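**Shared Kitchens Board – Equipment and Table Use**

**Thread: Slatted baskets with yellow bands – permitted uses**

---

**tedetitz_kitchens**

The revised equipment list for the 13 shared kitchens at Tedetitz takes effect in December 2020. The list now runs to 1,998 articles, and most entries have been carried over without change. One has raised questions at several sites and is opened for comment in this thread before the wording is fixed.

The entry concerns the round slatted baskets with the yellow bands, ordered through Han as steamers and listed under "Cooking, small." In practice they are often kept out on the tables and used for fruit, garlic and other loose items. Under the present wording, an article listed for cooking may not be used for table storage. Kitchens that wish to continue the practice would need the entry changed.

The proposal is as follows:

- The baskets may be used for dry, whole produce when they are not needed for steaming.
- Cut produce may not be left in them.
- A basket used for produce must be washed and fully dried before it is returned to cooking use.
- The lid stays with its basket at all times.

Remarks are invited on each point. Please state which kitchen you write from if the matter depends on local conditions, such as a lack of shelf space.

---

**north_annex_stores**

We support the first and fourth points and have reservations about the third.

Slatted floors hold water for longer than members expect. In our kitchen a basket is rinsed, shaken and placed back on the shelf, and it is still damp underneath the next morning. If baskets move back and forth between produce and steaming, they will be washed more often and dried less well. We would prefer that each kitchen set one basket aside for the table and mark the underside with a tag. The others would remain for cooking only.

We would also ask that the bands be mentioned in the wording. Members have scrubbed them with the coarse pads intended for the pans. A soft brush is sufficient. 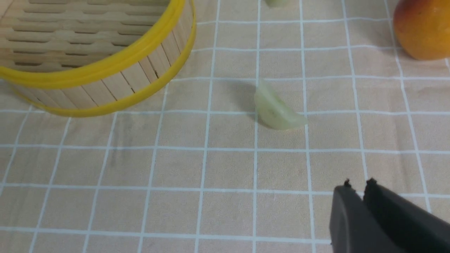
A tagged basket would also settle the question of smell. Garlic and onion leave a trace in the slats, and members who steam buns afterward have complained of it. The present list makes no provision for this, and the third point as drafted would not resolve it.

---

**lower_hall_table**

With respect to the previous post, setting a basket aside is reasonable in a large kitchen. Lower Hall has two baskets in total. If one is reserved for the table, members cannot stack them, and the stove time for a shared meal is doubled. We would vote against a rule that requires it.

A piece of baking paper laid over the slats before garlic is put in would address the smell at very little cost. We have followed this practice since June and have received no complaints.

On cut produce, we agree with the proposal. We would go further and ask that cut produce not be left directly on the tablecloth either. The checked cloths supplied by Visero are pleasant to work on, but they take up juice, and the marks show most clearly along the white lines.

---

**tedetitz_kitchens**

The question of tablecloths is noted. It falls under a separate entry and will be taken up there.

To clarify the fourth point: lids have been returned to the drawers apart from their baskets, and four are at present unaccounted for. A lid does not need to be on the basket while it is in use. It should be kept on the same table, laid flat, and put away together with the basket. Lids stored on edge have warped and no longer close properly.

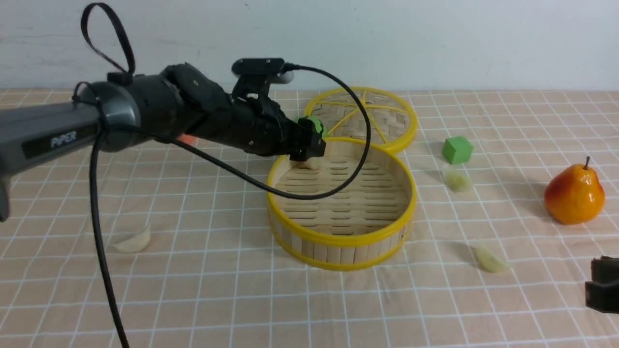 **quiet_corner_kitchen**

We cannot agree that the lid should remain on the table. Our table seats five, and a lid laid flat takes as much space as the basket itself. During preparation it is in the way, and sooner or later someone sets a hot pan on it. We ask that the wording read "kept with the basket or on the shelf directly above it."

A further remark on garlic. Single cloves should not be stored loose in a slatted basket at all. Small cloves work their way into the gaps, and the skins collect under the floor where a brush does not reach. Whole heads present no difficulty. A lidded jar such as the Foretti, already on the list under "Storage, dry," is better suited to cloves.

---

**north_annex_stores**

We support the amendment on cloves.

We do not support the use of baking paper as described by Lower Hall. It keeps the air from passing through the floor, and fruit with thin skin spoils sooner when it rests on paper. For garlic alone the objection is a minor one, but the rule would have to say so.

---

**lower_hall_table**

We accept that the paper should be limited to garlic. Our position on the number of baskets is unchanged.

---

**tedetitz_kitchens**

The following text will go forward. "Whole produce only. Loose cloves in a lidded jar. Paper lining permitted for heads of garlic. Lid laid flat, on the table or on the nearest shelf." The tagging of a separate basket is left to each kitchen – sites that adopt it should inform this office so that the list can be marked accordingly.

The drying rule remains open. North Annex is asked to submit a proposed drying time in this thread.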